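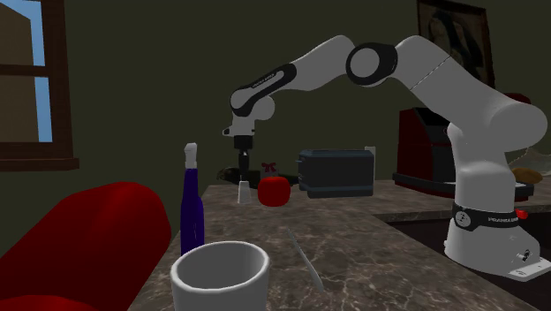 厨房渲染图，大理石台面

大理石台面到底要不要打密封剂？已经有水印了怎么办

版块：装修与维护 > 厨房
发表于 11/1/21

泥瓦小刘
楼主
搬进Lotdale这边的房子快一年，厨房台面是前任房主留下的白色大理石，亚光面。最近发现水槽旁边有几块深色的印子，擦不掉，过一两天会变浅，再用又出来。灶台边上还有几个发白的圈，这个一直不变，用手摸有一点点涩。
问了两家，说法完全不一样。Forkudo石材的人说必须全部打磨一遍再上密封剂，报价不低，还要停用厨房。另一家说自己买瓶密封剂擦就行，不用磨。
想问三件事：
深色印子和白圈是不是一回事
密封剂自己做行不行，要不要先磨
以后日常用什么清洁
家里做饭多，醋和柠檬都用，台面肯定没法供着。

石头记
不是一回事。深色的是水渗进去了，说明原来的密封层没了或者从来没有。干了会变浅，这个能救。
白圈是酸蚀，醋、柠檬汁、番茄、红酒都会。酸把石头表面吃掉一层，和脏没有关系，擦什么都没用，只能重新做面。
密封剂只管前一种，不管后一种。很多人花钱打了密封剂，第二天切个柠檬照样一个白圈，然后回来骂产品。

老秦修房
同意楼上。补充一个测试方法，在没有印子的地方滴一小勺清水，放10分钟擦掉，看颜色。变深了就是该做密封了，没变就不用急。水槽边、灶台边、岛台中间分开测，各处吃水的程度经常差很多。

泥瓦小刘
楼主
刚才测了。水槽左边变深很明显，右边浅一点，靠窗那头完全没变。是不是说明只做水槽那一段就行？

老秦修房
可以只做一段，浸渗型的密封剂做完外观没什么变化，不会有接缝。但既然开了瓶，全做一遍也多花不了多少时间。靠窗那头吸不进去的，按时间擦干净就好，别留在表面，留下来会起一层雾，很难弄。

木木夕
我家大理石用了九年，一次密封剂都没打过，也没怎么样。我觉得这东西有一半是卖药的吓出来的。有印子就有印子，石头本来就会变。意大利老房子的台阶都踩凹了，照样好看。

石头记
台阶没人往上倒酱油。
你家是什么石头？深色的、结构密的吃水少，九年不打也可能没事。白色的那几种差别很大，不能拿一家的情况套另一家。

木木夕
灰色的，名字忘了。酱油我也洒过，擦得快。

石头记
灰色的里面有些挺密。擦得快是关键，我不反对你的做法，但楼主这块已经测出吸水了，再不管，下次洒的要是油，就不是过两天能变浅的事了。

Waltraud Grube
我先生家里两代做石材，我自己在店里帮过几年忙，中文打字慢，见谅。
油渍可以用敷的办法。小苏打加一点水调成厚糊，盖住油渍，上面贴保鲜膜，四周用胶带封住，放一晚上，第二天揭掉，让糊自己干透，再用木片或者塑料片刮走。一次不行就再来，有的要做好几次。
水印不用敷，让它干透就好。冬天厨房潮，可能要等久一点。我们店里一般要求密封以前台面完全不沾水，至少一整天，最好两天。这一步最多人偷懒。水还在里面就封上，印子会留在里面很久。

泥瓦小刘
楼主
谢谢，这个很有用。两天不用水槽有点难，我尽量在外面洗菜。
那白圈呢？能自己磨吗？

Waltraud Grube
亚光面比亮面容易。轻的白圈，可以用大理石专用的抛光粉，湿布蘸着打圈磨。亮面自己磨，很容易磨出一块跟旁边不一样的亮度，看着比白圈还明显。亚光面用细的手擦海绵垫就可以，先在不显眼的地方试。
如果指甲能感觉到坑，就要请人了。

Pravesh Van Wyk
说一下价格，给楼主参考。我们家是租出去的公寓，去年换租客的时候请人整个台面打磨加密封，师傅带一个徒弟，干了一天。灰很大，虽然是水磨，但泥浆溅得柜门上到处都是，提前要贴膜。做完确实像新的。租客住进来第一个月，又有白圈了。
所以今年我不打算再做，等下次空出来直接换石英石。

厨房里的猫
石英石也别想得太好。树脂怕热，我妈把刚离火的铁锅直接放上去，黄了一块，修不了，只能切掉重拼。大理石至少不怕这个。

Pravesh Van Wyk
大理石也会热裂，不是不怕，是裂得少一点。哪种都要垫隔热垫。

厨房里的猫
行吧，垫子是都要垫。但我还是觉得石英石摸着像塑料，花纹也是重复的，看久了能找出规律。

老秦修房
这个帖子不要歪成石英石对大理石了，版里有置顶的讨论。楼主问的是维护。

北坡
插一句，密封剂买什么牌子？我在建材店看到Pillai和Jakel两种，价格差一倍，成分表看着差不多，都写浸渗型、可接触食品（固化后）。

石头记
两个我都用过。Jakel的稀，吸得快，需要做两遍；Pillai稠一些，一遍差不多，但是擦晚了表面发黏。贵的不一定好，看你手脚快慢。第一次做建议用稀的，出错的机会小。
一定看说明书上的等待时间，不要信网上统一的说法，包括我说的。

北坡
收到。水性和油性呢？

石头记
家里用水性就够了，味道小。油性的开窗散一天还有味，家里有小孩和宠物的我不推荐。

木木夕
我还是想知道，如果楼主什么都不做会怎么样。不是抬杠，是真问。

老秦修房
水槽边那块颜色会慢慢整体变深，龙头根部最先发黄，里面的矿物质和清洁剂残留越积越多。石头不会坏，结构没问题，就是难看。如果底下有铁质的成分，会泛锈色，那个最难去。
能接受就可以不做。我有个客户就是不做，说反正过几年要卖房，让下家自己决定。

木木夕
那就说得通了。等于是看个人。

石头记
对，看个人，但要知道后果再选。

泥瓦小刘
楼主
我倾向自己做。说一下计划，大家看有没有漏的：
先用中性清洁剂把台面全擦一遍，清水过两次，擦干
停用两天
白圈用海绵垫轻轻磨，擦净粉末
分段上密封剂，一次做一段，按说明书时间擦掉
第二遍
之后一天不碰水

Waltraud Grube
顺序改一下。海绵垫是湿用的，磨白圈要放在停用以前，不然又把水弄进去了。其他可以。
龙头根部和水槽边缘的旧玻璃胶也看一下，发黑、翘起来的地方，水是从那里进去的，上面打多少密封剂都没有用。先割掉旧胶，等台面干了，做完密封，最后再打新胶。胶要选石材专用的中性胶，普通酸性胶会咬石头，还会渗油，边上一圈发深。

泥瓦小刘
楼主
去看了，龙头后面那条胶真的翘了一小段，下面是黑的。难怪左边最严重。

老秦修房
那就对上了。割胶用塑料铲，别用刀片横着刮，亚光面刮一道很明显。
打新胶之前先问一句店里，密封剂要固化多久才能打胶。有的产品会影响附着，可以打胶的那一小条先用美纹纸贴住不涂。

厨房里的猫
日常清洁没人回答楼主。我用的是洗洁精兑很稀，微纤维布，擦完再过一遍干布。不要用带柠檬的，不要用白醋，不要用除水垢的喷雾，卫生间那瓶千万别顺手拿过来。我就顺手拿过一次。

北坡
消毒湿巾能用吗？

厨房里的猫
看成分，有的含柠檬酸。我不用。

Pravesh Van Wyk
租客用了一年消毒湿巾，亮面的地方全变哑了，一条一条的，顺着擦的方向。不知道是不是那个原因，但我后来写进租约里了。

石头记
很像。偶尔用一张马上过清水问题不大，天天用就不行。
切柠檬和倒醋的地方固定放一块大砧板，比什么产品都管用。油瓶醋瓶下面垫个盘子，灶台边那些白圈多半是瓶底留的。

泥瓦小刘
楼主
白圈的大小和醋瓶底一样，刚比过了……

泥瓦小刘
楼主
回来更新。按Waltraud改的顺序做完了，密封剂买的Jakel，两遍。台面全长做下来45分钟一遍，擦比涂累。旧胶割掉以后，下面的石头比别处深，我多晾了两天才动手。
今天又做了滴水测试，水槽左边等了23分钟才去擦，没有变色。白圈磨掉了一半，有三个深的还在，斜着看能看到，正面看不太出来，先这样。
密封剂还剩大半瓶，不知道能放多久。

老秦修房
瓶盖拧紧放阴凉处，看瓶身上的保质期，开过的打个折扣。下次用之前摇匀，有结块就扔了。
隔几个月再滴一次水，按测试结果来，不用按日历来。

木木夕
看得我也去滴了一下水。十分钟，没变色。我继续不打。

石头记
你那块石头确实好。有空拍个近照发到识石头的帖子里，想看看是什么品种。

木木夕
等天亮拍。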